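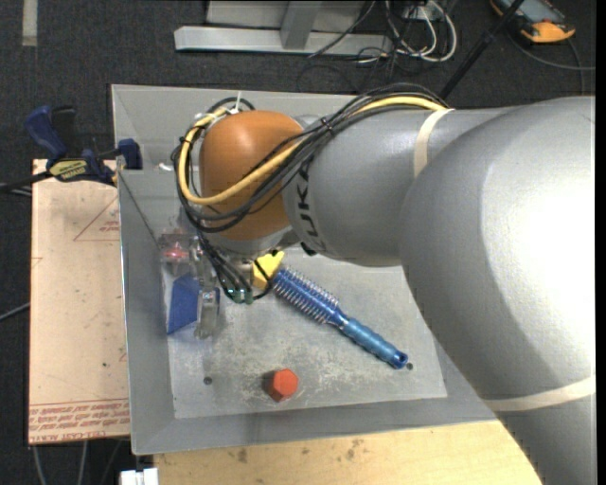
5/26/24

Up at 6 with the window open. Coffee, then the rest of the bread. I walked down to the community garden before it got warm and put in the last of the tomatoes, 2 rows along the fence on the Gerngate side. The soil there is still heavy. I worked in a bag of compost and it helped a little. The beans are up but something has been at the leaves, probably slugs. I'll go back after dark with a flashlight.

Boonsong Chareonsuk was at the next plot, tying up his peas. He gave me a handful of Thai basil seedlings wrapped in wet newspaper and told me to keep pinching the tops. I said I would. Last year I let mine flower and got nothing after July. He is thinking of giving up half his plot because of his knee. I'd take it, but I can barely keep up with mine.

Paid the water bill for the plot, $405 for the year, up again. I wrote the check at the shed table and left it in the box.

Home by eleven. Washed the pots and set the basil on the back step, in shade for now. Ate cold rice and an egg. Slept an hour, which I hadn't planned.

Called my sister in the afternoon. Her roof is done and she is pleased with it. She wants to come in the second week of June and I told her the spare room is full of boxes, so I need to deal with that. Moved two of them to the hall before supper.

Still have to buy twine and slug bait. Rain tomorrow, they say.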